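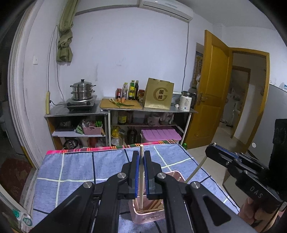 Sturkstead Tenants Office

How should wooden chopsticks be stored between community meals?

Our residents' association serves a shared supper every Wednesday and keeps more than 100 pairs of wooden chopsticks. After the October meal, several pairs had dark spots near the tips. We wash them by hand and put them in a closed drawer the same evening. Is there a recommended practice, and must the spotted pairs be discarded?

Tamihana Kitchen Services
Spotting of this kind is usually mold. Affected pairs should be discarded, as wood cannot be reliably cleaned once mold has entered the grain. The remainder should be washed promptly, dried with a towel and left in open air overnight – a closed drawer holds moisture. Soaking is not advised.
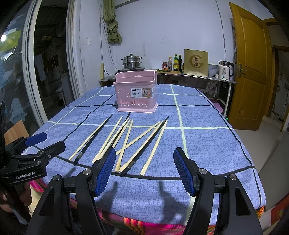 Pink basket with cutouts along the lower front.

An openwork container of this type is suitable for storage once the chopsticks are fully dry. Please wash the container as well.

Vukon Hall
We replaced ours with metal. 23 pairs so far, no complaints except that noodles slip.

Sadeck Residents
Agree with the first reply. Oiling is optional.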